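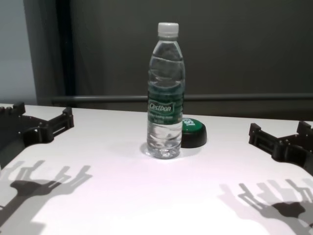 Why do people with a small household policy so often skip making a claim?

Most of the people I talked to skipped it for one of two reasons: they thought the deductible would eat the payout, or they were afraid next year's premium would go up.

I should say that I went into this part of the study expecting a story about paperwork. I had read plenty about long forms and slow adjusters, and my first interview guide was full of questions on both. Then Lilian Barasa and I sat down with policyholders in Presel, and the forms hardly came up. People talked about the deductible, and they talked about it a lot (often with the wrong figure in mind!). The standard Tirik household policy takes 50 dollars off each claim. Several people were sure it was taken off every item on the claim, so a burst pipe that ruined a rug, a lamp and a chair looked to them like a loss not worth reporting.

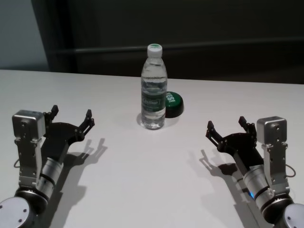 The fear of a higher premium was harder to pin down. Tirik doesn't raise the price after a single claim, and the renewal letter says so on its second page. Still, one woman told me she had paid for a new kitchen floor herself and never called the company, and she'd do the same again. When I asked where she'd heard that claims cost you later, she said it was how her car insurance worked. I heard versions of that answer in all 5 of the neighborhoods we visited, and I've come to think of it as borrowed knowledge - people carry a rule over from the policy they know best to the one they know least.

Grażyna Kołodziej, who coded the transcripts with me, wasn't convinced at first. Her reading was that people say "the premium" when they mean they don't trust the company, full stop. We went back and coded the April interviews a second time with trust as its own category, and the two themes do overlap, though plenty of people who spoke warmly about their agent still kept quiet about a loss. I've left both codes in. Shafiq Karunaratne's earlier work with renters in Peñalver ran into the same tangle, and he ended up merging them, so anyone comparing our tables with his should keep that in mind.

One more thing I can't settle with this data is whether a phone call would help. Tirik agents call new customers once and then go silent until renewal, and I never got to watch one of those calls.

Figure 5. Black two-finger gripper above a white tabletop.
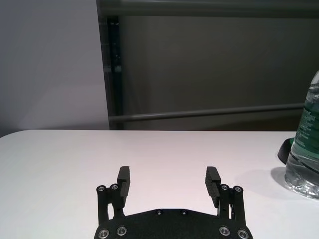 4.3 What agents told us

The agents' side of it sounded different. Giorgia Sartori ran these interviews, and I sat in on the first few mostly to listen. Agents knew the deductible rule cold and assumed their customers did too.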